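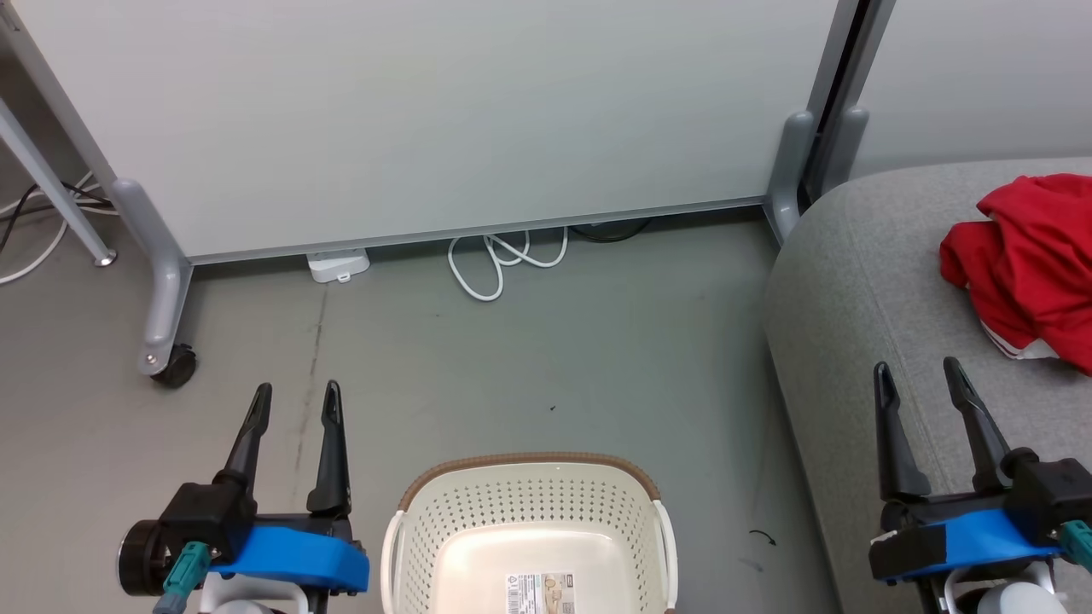

A white basket with a dotted pattern inside and a brown, woven-look rim

Keeping Up With the Wash When the Week Gets Away From You

Laundry has a way of creeping up on a house. You think you're all caught up on Sunday night, you go to bed feeling wonderful, and by the middle of the week there's a heap at the foot of the stairs again and somebody is asking where the gym shorts are. I've been running a household for a good long while and I still get behind, so please don't read this as a lecture from someone with perfect linen shelves. These are just the things that have stuck.

Baskets first

If you can, keep one basket for dirty things and another that only ever holds clean ones. I used a single basket for years and could never work out why my towels smelled a little tired. Plastic is easiest because you can rinse it in the tub with a squirt of dish soap and stand it outside to dry. Holes in the sides are worth having too, as damp washcloths need some air. Wicker is lovely to look at (I still have mine from our old place in Griltton, and I won't part with it!) but it snags tights and knitwear something awful, so line it with an old pillowcase if you use it.

Don't fill a basket past the handles. You'll carry it more easily and you'll run the wash sooner.

Sorting without fuss

I was taught to sort into five piles and I gave that up long ago. Now I do darks, lights, and towels and bedding. Anything new and red or navy goes in by itself the first couple of times. Turn jeans inside out, zip up the zippers, and check every pocket, including the little one nobody uses, which once gave me a crayon and a very purple load of undershirts.

Socks go in a mesh bag. I hang one for each person on a hook behind the bedroom door, and the whole bag goes in the machine zipped shut.

Stains

Cold water first, nearly always. Grass and gravy can both wait in a cold soak while you get supper on. For greasy collars, rub in a drop of plain dish soap with your fingertips and leave it for half an hour before washing. Chocolate wants scraping with the back of a butter knife and then the same treatment. Whatever you do, look the thing over before it goes into the dryer! Heat will set a stain you could have shifted with one more go.

Drying

Shake each piece out hard before you hang it. It feels like a waste of time and it saves me most of my ironing. In January, when nothing dries on the line, I put the rack in the bathroom with the fan running and leave a hand's width between the shirts. Towels I do in the dryer with a dry one thrown in for the first fifteen minutes, then I pull the dry one out.

Clean the lint screen every load. If water beads up on it instead of running through, wash it with warm soapy water and an old toothbrush.

Folding and putting away

Fold at the machine if you have so much as a square of counter to do it on. Once clean clothes travel to a bed or a chair they tend to live there, and then the cat finds them. I stack by room, with the farthest room at the bottom of the basket, so I can walk through the house and unload from the top as I go.

Sheets I keep as sets, folded flat and tucked inside one of their own pillowcases. My fitted sheets have never once looked like the ones in the magazines, and inside a pillowcase it doesn't matter a bit.

Next time I'll get to the ironing pile, and what I do about sweaters that have come out of the wash a size too small.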